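Progress report to the Delik small grants panel, 8 July 2025
Mellov Community Choir

Hello again! You asked for a short update at the halfway point, so I'll try to keep it short (I usually fail). The beginners' group is up and running and we've had 30 people sign up, which is more than I dared put on the form.
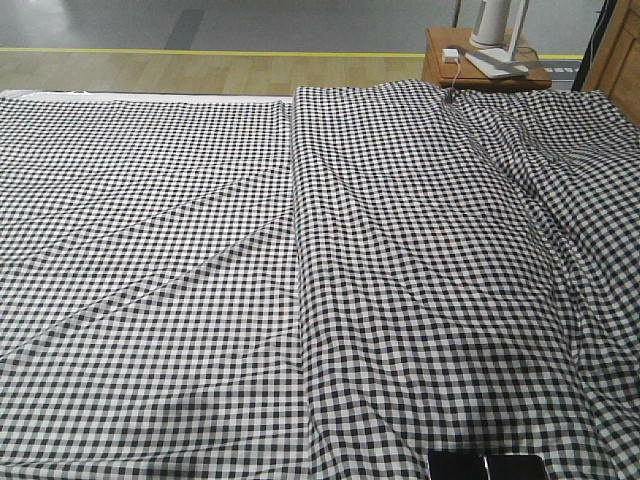
Kyung-tae Sun is leading the sessions and she's brilliant with nervous singers. We've done nine so far, mostly rounds and a couple of folk songs. The altos are still a bit shy, bless them, but they're getting louder.

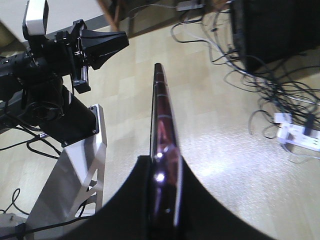
On money, we've spent £300 on sheet music and hall hire. The keyboard repair is still waiting on a part, and I'll send the receipt the minute I have it.

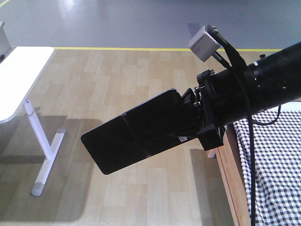
A black cable loops down beside the arm, over a wooden floor.

Next up is the concert at Tseng Hall in October. We'd like to do 12 songs, though the Latin one may get dropped if the tenors keep groaning at it. Could you let me know whether your logo needs to go on the tickets as well as the posters?

Do-yoon Song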